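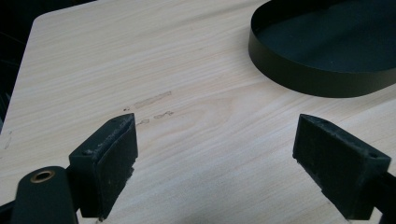
Trelora wanted to know if the pads on the fingers really have to be looked at before every session, or if once a week would do, seeing as nothing had gone wrong so far.

Every session, please! It takes less time than finding your coffee. A pad that's starting to lift will hold fine for the first few demos and then let go in the middle of a good one, and you'll spend the afternoon wondering if it was your wrist. I've moved the pads up to the top of the list so they don't get skipped again.

This is the June version of the walk-around for station 2, the tabletop one, where we teach with the hand-held gripper. The remote-control arm at Cavano has its own sheet and you can't swap them, I tried. Tick, then write something. A tick with no comment tells me very little when I'm reading these at 7 in the morning.

## Before you pick it up

- [x] **Finger pads: stuck down flat, no corner lifting.** OK. They're specked and scuffed and I'm leaving them that way. Scuffed is fine, shiny is what I worry about. Run a fingernail along each edge, and if it catches, stop and swap both pads. Never one at a time, or you get a new grippy side and an old tired side and everything you pick up twists.
- [x] **Fingers: meet square when closed.** OK. I close them on a slip of paper and tug. If it pulls out from one side easily, that's a fail.
- [x] **Brass rings at the pivots: seated, no play.** OK, but wiggle them with the gripper open AND closed. Last month I only did closed and missed a loose one completely.
- [x] **Linkage: moves freely through the whole range.** OK. Listen as well as feel. Keep your fingertips out of the arms while you do it — this is the one spot on the whole tool that pinches, and it does it on the way open, when you aren't expecting it.
- [ ] **Camera mount: tight, lens clean.** Left open. The lens is clean but I'm not happy with the mount screw. It took almost a quarter turn. Can whoever uses it next check it again and write down if it moved?
- [x] **Trigger returns by itself.** OK.

## Table and floor

- [ ] **Top wiped and dry.** Not ticked. There are a few little marks near the middle, a long thin one and some blotches, and they look like dried something to me. I don't care how they look. I care that a strap or a sleeve could stick there for a moment and then the demo teaches a tug that has nothing to do with the job. Damp cloth, then a dry one, then run your palm over it.
- [x] **Table doesn't rock.** OK. Lean on the corners with your full forearm, since that's what you'll be doing by the end of the session anyway.
- [x] **Tray sits flat.** OK. It doesn't have to be in the same place every time. In fact move it! If the tray lives in one spot for every demo, the robot learns the spot.
- [x] **Floor clear where you stand.** OK. You're going to be looking at the gripper and not at your feet, so bags go under the bench by the door.
- [x] **Nothing hot, sharp or breakable within arm's reach.** OK. Mugs count. Yes, travel mugs too.

## The person holding it

I added this section after the Singhal visit, where we had a perfect tool and a very sore operator.

- [x] **Sleeves pushed up, no bracelets or lanyards.** OK.
- [x] **Break every 20 minutes.** OK, timer set. Please don't push through because you're "in the zone." The demos get sloppy before you notice and the robot copies sloppy beautifully.
- [x] **Wrist straight at the start of the reach.** Mostly OK. I still drop my elbow when I go for something flat. If you see me do it, say so.
- [x] **Both feet on the floor.** OK.

## Trial grasp

Do one real pick with whatever's on the day's list before you record anything. Soft things with elastic are my favorite for this, they show up a bad grip right away. 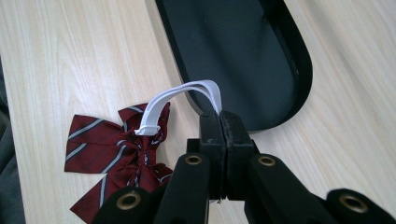 *Trial grasp: bow tie, held by the white strap.*

- [x] **Grip is on the part you meant to grip.** OK. For this item that's the strap. You can go for the knot, and some people like to, but then we're teaching a different task and it needs its own label.
- [x] **Fingers close fully on thin material.** OK. Give the band a light pull with your free hand and feel for slip at the pads. Light! We're checking friction, and nobody wants elastic in the face.
- [x] **Cloth stays clear of the linkage.** Needs care, so I've ticked it with a grumble. A tail can end up underneath an arm very easily when you come in low. If it does, open, back straight out, and start over. Don't drag it along with you and don't flick it free with your other hand while the arms are moving.
- [x] **Release is clean.** OK. Open all the way and pause before you lift. A half-open release looks fine from where you're standing and terrible in the recording.
- [ ] **Slow pull with stretch in the strap.** I stopped this one. Stretched elastic plus a release is a snap-back, and I want eye protection on the hook before we add it. Prokemico has already asked for it in their task set, so it'll come round again soon.

## Recording

- [x] **Test clip plays back, picture and gripper width in step.** OK. Close the fingers sharply a few times and watch the number jump when they touch.
- [x] **Disk has room.** OK. It's set to warn us now, which it wasn't before.
- [x] **Bad demos marked as bad, not deleted.** OK. I know it feels tidy to delete them. We need them.

## Comments I'd like answered

Pad life: the old sheet said to change them every 1,000 grasps, and I've crossed that out. We do so much cloth now that the figure means nothing to me. I'd go by the fingernail test. If you have a better idea, write it in the margin.

Item 17 on the old numbering (the foot pedal) is gone, along with the pedal. If your printout still has it, you've got last season's copy, so bin it.

Open at the end of this check: camera mount screw, table wipe, eye protection. The first two have to be closed before anyone records. The third only holds up the stretch task, so go ahead with everything else.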